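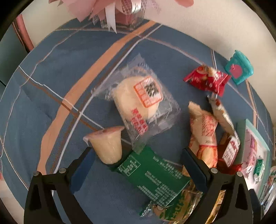

Snack table, raw fisheye, no rectification. Fingers are at the bottom.

Share 17

Mask flicker on clear wrappers, and does the second gripper need masking out?

nmarar
I'm working on the perception side of a handheld gripper dataset, with packaged snacks on a tabletop. The pipeline is fisheye in, Drorine for camera pose, a promptable segmenter for object masks, and Tillman for cleanup. Gripper width comes from the finger positions in the image. Two problems.

First, the bun in the clear wrapper. The segmenter gives me the bun on one frame, bun plus film on the next, and every so often only the orange label. The printed packets are mostly fine. The jelly cup is somewhere in between, and it gets merged with the left finger when they touch.

Second, pose. Translation jumps when the gripper is down close to the objects. It recovers, but there's a visible kink in the trajectory, and the policy will learn that kink if I leave it in.

I've tried a bigger segmenter, which was slower and flickered in the same places. Any ideas before I start labelling by hand?

gopinath_n
For the wrapper, decide what the object is before you blame the model. Is film part of it or not? If your prompts are points in the middle of the bun, you're asking an ambiguous question and getting both answers. Use a box prompt that includes the crimped corners and write it into the labelling guide. Film counts, always.

nmarar
The guide says "the item". So that's on me.

raissa.h
Agree with Gopinath on the box. I'd also propagate from a good frame instead of prompting each one fresh. Pick a frame where the wrapper is spread out and nothing is touching it, mask it properly, and track forward and back from there. Contact frames are the worst ones to initialise on.

For the cup against the finger, put a static mask over the fingers first. They only have one degree of freedom, so you can render the finger outline from width and subtract it.

fkarras
The pose problem will be the tablecloth. Plaid is a repeating pattern. Up close your tracker sees stripe crossings that look like every other stripe crossing, matches to the wrong one and hops over by a repeat. Swap the cloth for something random and be done with it.

rshetty
I don't think that's right, or at least I'd want to see the hop size first. If it's aliasing on the pattern, the jumps should cluster near the stripe spacing. Nithin, do they?

nmarar
Checked some this morning. They don't cluster. Some are tiny and some are well past the stripe spacing. Direction is mostly along whichever way the hand was going.

rshetty
Then I'd look at timing. An error that lines up with motion direction smells like a camera/IMU offset. What does your calibration say?

fkarras
Plaid can still do it. A partial mismatch on a handful of features gives you any size of jump you like once the optimiser has averaged it. I've had this on checked lino in our Astthorpe lab and spent weeks on sync before somebody rolled out a rug. Fixed that afternoon.

rshetty
Fixed on your rig. A repeating floor seen from standing height isn't the same as a table full of packets covered in print. There's plenty on that table which doesn't repeat.

nmarar
Putting this one up because it's the sort of view where I mask the held item and then don't know what else to drop. 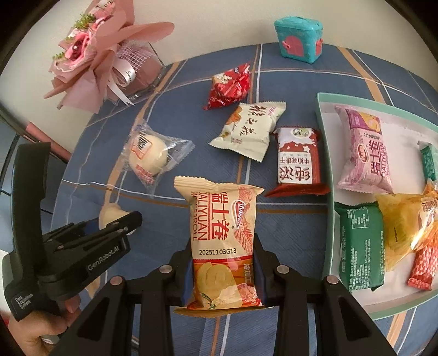
Anything rigidly held between the fingers has to go, obviously, or the tracker decides the world is travelling along with the gripper. The question is the other device. Its printed lettering is very good for corners, and Drorine picks up features all over it. As far as I can tell its outlier rejection handles a few moving points but not a dense patch like that. At the moment I only mask my own fingers and whatever is between them.

raissa.h
Mask it. Mask the hand as well. Two-device sessions always need this. A dense patch on something that moves independently is worse than the plaid and worse than a small sync error, because RANSAC will happily settle on it when the rest of the view is low on texture. The pale wall behind won't give you anything to vote against it.

Use one class for "other gripper plus whoever is holding it". Don't try to be clever and keep it when it's still. You can't tell from one frame, and the velocity check adds a failure mode.

gopinath_n
Second this, and dilate the mask by 3 pixels or so. Features like to sit on the silhouette, half on the device and half on the cloth behind.

Also, what's happening at the fisheye border? The dark rim moves slightly in some lens models if the crop isn't fixed. We had features locking onto the rim until we put a circular mask in the Drernau config. It's off by default.

nmarar
It's off in mine too. I assumed it was on.

rshetty
Still want the time offset, please.

nmarar
Sorry, missed that. Reran the Drernau calibration over lunch. It estimates 80 ms between image and IMU, and I had zero in the config. It was the old firmware value, and I never changed it after the update.

rshetty
That's huge. There's your kink.

fkarras
I'll give you that 80 ms is bad. I'd still change the cloth.

raissa.h
Please don't. If the policy is going into kitchens it's going to meet tablecloths. Varied cloths across sessions, yes. Removing the pattern to suit the tracker just means the data matches the tracker.

fkarras
You can have varied cloths that don't repeat. I'm not asking for a white sheet.

raissa.h
Fair enough, but that's collection advice, and he's already got these sessions recorded.

nmarar
Results from the rerun, changing one thing at a time on the same 3 sessions:

Time offset corrected: most of the kinks are gone, and what's left is mainly where both devices are close together.
Rim mask on: small improvement, mostly at startup.
Second gripper and hand masked: cleared nearly all of the remainder.

There's one jump I can't explain, over a bare bit of cloth with the wall behind. Fotis can have that one.

fkarras
I'll take it.

gopinath_n
And the bun?

nmarar
Box prompt plus propagation is much steadier. It still loses the wrapper tip when the film catches the light. I'll fix those in Tillman. The jelly cup is fine now that the fingers are subtracted, but I had to refit the finger outline because the blue pads weren't in the model I was rendering, so the mask came up short on the inside faces.

raissa.h
Check your width estimates again if the pads were missing. Zero width should be pad to pad, and you may have a constant offset in everything you've exported.

nmarar
I do. Re-exporting now.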